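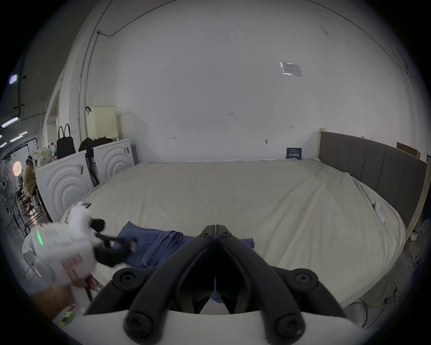 Maddocks, 13 May 2019

Flonarum hand-held gripper, sold in pairs. Bed and laundry work, folding, general household tasks. In stock, ships from Maddocks. Product code 440.

What you get: two grippers, left and right. Two wrist straps. Spare finger pads. Printed practice card (the one everybody loses, so there's a PDF too).

Good practice, please read before you order. Most returns we see are setup problems and not faults.

Before a session
Check every pivot screw. Finger tight is not tight. Use the hex key.
Wrist strap on first, then pick up the gripper. Always that order.
Indicator light on both units before you touch the cloth. One light missing, stop and re-pair.
Keep cables off the floor where you walk. Tape them or route them behind the bed.

During
Fingers open on approach, close only once the pads are over the fabric. No scooping.
Slow hands. Fast swings blur the view and the take gets thrown out.
One person at the bed. Anyone else stays back from the working side.
Max 40 minutes, then a break of 9. Esi Kwofie wrote that rule for our own crew and we hold to it.

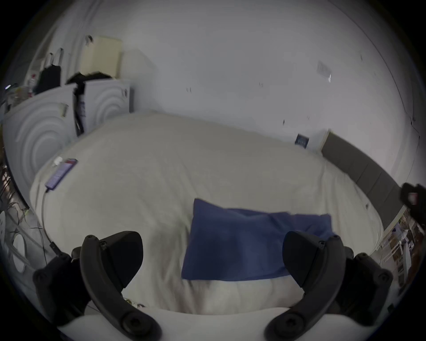
Personal items are the other big one. Phones, chargers, bags, family photos: clear them off or get written consent from the owner, before recording and not after. A lit phone screen can show messages. Our reviewers reject any take with readable private text in it, no exceptions.

After
Wipe pads with a dry cloth. No solvents, they go sticky.
Log the task, the operator and any drops. Drops count, dont leave them out.
Any crack in a finger, retire the finger. Do not glue.

Does it meet a standard? It ships with the Danell house checklist, rev. 89. That is an in-house document, it's not a certification and we don't sell it as one. Your own site risk assesment still applies.

Spares: fingers left or right, pads, pivot caps, straps. Order through Emex or from us direct.

Questions on the checklist to Trygve Solheim. Orders and returns, Tirta Pangaribuan.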